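Tags: Food and table | Breakfast | Data card

# Clinlow Breakfast Table

Clinlow is a collection of short recordings about getting a simple breakfast ready at a table: opening a jar, spooning out jam, spreading it on bread and putting things back. This card covers the jam and toast part. The tea and cereal parts have their own cards.
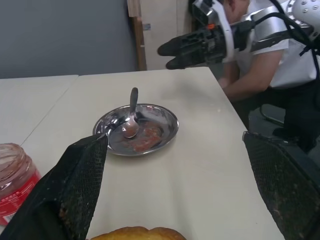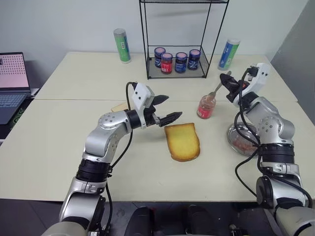 Jam at the table: the dish and spoon (first), the toast and the open jar (second).

## What is in it

- 135 recordings of jam on toast
- 12 table layouts
- One text note per recording, in British English

Each recording starts with the table laid and ends when the note-taker marks the slice as done or given up on. Slices that were given up on are kept, with `done: no` in the note.

## Things on the table

Bread is ordinary sliced bread, toasted beforehand. Other baked goods turn up on some layouts and are listed as `pastry`, whatever the shape. Jam is always a red one. We did not record the fruit.

Small jars are listed as `jar` whether full, part used or empty. The lid has its own entry if it is on the table. Round dishes are `dish` in every material – earlier notes also used `bowl` and `saucer`, and these were merged in version 2.

Spoons are `spoon`. Teaspoons and dessert spoons are not separated.

## Notes format

Each note is a plain text file with the layout number, the list of things, and one or two sentences on how the spreading went. A typical note:

 layout: 7
 things: toast, jar, spoon, dish
 done: yes
 Jam thick on one side. Crust left bare.

## Known problems

- 25 notes have no layout number.
- Recording 707 has the note for a different slice. (Numbering runs across all parts of Clinlow, so it does not start at 1 here.)
- Spills are noted unevenly. A smear on a dish was usually left out, a smear on the table usually put in.
- "Thick" and "thin" were judged by eye.

## Changes

Version 2, Friday, November 14, 2025: merged dish names, added the missing lids, fixed spelling of "marmalade" in the shared word list.

Contact: the Clinlow desk at Podivo | © Podivo | Back to top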